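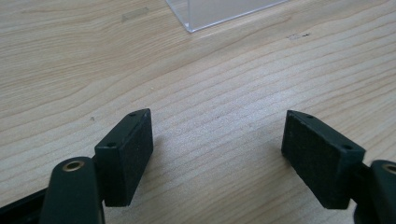
Photo: Nuanchan Rattanakul

Fleltari Home Forum > Furniture and Wood > Tables

Pale table top, how to care for it without making it yellow?

nuanchan_r
Dec 27, 2020

Good evening to all. I am new in this part of the forum, before I was only reading in the kitchen section. Please excuse my English, I write slowly and I check the words.

We bought a second-hand table from a family in Orkville. It is light wood and the grain goes in long waves across the whole top, very close together, like stripes. I like this color very much. It is the reason why I bought this table and did not take the darker one, which was cheaper.

My problem is that I do not know what finish is on it. The family did not know also. They had it for six years and they only wiped it with a damp cloth. When I look against the lamp there is a small shine in some places, and in other places I am not so sure. With the hand it feels smooth everywhere, but a little dry near the end where I think somebody was always sitting.

My husband wants to put oil on it. I am afraid that the oil will make it yellow or orange, as it happened with our cutting board. What would you do?

grainwise
Welcome. Nice grain. First find out what is on it before you put anything on top. Turn a drinking glass upside down, dip the rim, and leave a drop of water near the edge where it won't bother you. Wait 15 minutes. If the drop still stands up round, there is a film on it, like lacquer or varnish, and oil will just sit there and go sticky. If the wood goes dark under it, it is oiled or bare.

Do the same in the dry place at the end. It may give you a different answer.

oldbench
I'd guess ash. The waves are a giveaway.

grainwise
Could be ash, could be pine for all I can tell. From a photo I would not bet money on it. Press your fingernail in underneath, nuanchan. If it leaves a dent easily it is a soft wood.

oldbench
Pine would have knots somewhere.

grainwise
Somewhere on the table, sure. We are looking at one piece of the top.

lamai_b
Hello Nuanchan, I am Lamai Boonyarit, we spoke in the kitchen section about the rice pot. I have a table of similar color, and I oiled it in June of last year. I will tell you the truth, it became darker. It is not ugly, but it is honey now and before it was almost like cream. My sister says she likes it more. I do not.

If I could do it again, I would use a hard wax oil with some white pigment in it. I bought a small can later, from Prasertsri, and tried it on the underside, and there the color stayed very near to the original.

tableforsix
Going to disagree with everybody. Leave it alone. It was wiped with a damp cloth for six years and it still looks good, so the finish is doing its job. Use coasters, wipe up spills, done. I see so many people here ruin a good top because they felt they had to "treat" it with something.

oldbench
She said it feels dry at one end, though. That is usually where the finish has worn off from elbows and plates. If you leave that alone, the first glass of red wine goes straight in.

tableforsix
Then fix that end. You don't need to do the whole table.

oldbench
And then you have one end that looks different from the rest. On dark wood you get away with it. On a pale one you will see the border every morning with your coffee.

nuanchan_r
Thank you for so many answers. I made the test with the water. I used a teaspoon, it was easier for me than the glass.

In the middle of the table the drop stayed round for the whole 15 minutes, and after I wiped it there was nothing to see. At the dry end the drop became flat and the wood under it was darker. After two hours the dark place was gone, to my relief.

So if I understand correctly, there is a film in the middle and at the end it is worn away. I also pressed with the nail on the underside, and I could not make a dent. I pressed quite strong.

Mr. or Mrs. tableforsix, I understand your opinion and my mother would agree with you. But we have children who eat at this end.

grainwise
Good testing. So it is most likely a thin lacquer, and not a soft wood. Your husband should keep his oil in the cupboard for now, it would only go in at the worn end, and you would get exactly the yellow patch you are afraid of.

Two ways to go:

Sand the whole top back to bare wood and start again with the pale hard wax oil, like lamai_b said. One weekend of work, more with drying.

Or a light rub over the whole top with fine paper, only enough to make it dull, and then two thin coats of a clear water-based varnish. Water-based stays much clearer than the solvent kind. Try it underneath first, because I don't know what the old lacquer is and they don't always like each other.

Always sand along the grain. Where the lines wave, follow the general direction and don't try to chase each curve.

lamai_b
I would choose the second one. With sanding to bare wood you must also be sure that it is solid and has no thin veneer on it. Look at the end of the table, Nuanchan. Do the lines of the top continue down over the edge, or do they stop?

nuanchan_r
I looked now with a flashlight. On the short side they continue, I believe. On the long side it is difficult to say, the edge is rounded there.

oldbench
Sounds solid, but go with the varnish if you have any doubt at all. You can't put veneer back.

tableforsix
Fine, I can live with the water-based varnish. Satin or matte please, gloss on pale wood looks like a gym floor.

nuanchan_r
We decided for the second way. My husband agreed, he only asked that he can do the sanding by himself. I bought the varnish at Grorkico, it is matte, and the man there gave me also a short-hair roller. Tomorrow I will paint a small square on the underside and wait seven days, as it is written on the can for full hardness.

Can I put a tablecloth on the top during this time, or is it better to leave the wood open?

grainwise
Tablecloth is fine for now, nothing new is on the top yet. After you varnish it, keep everything off until the can says so.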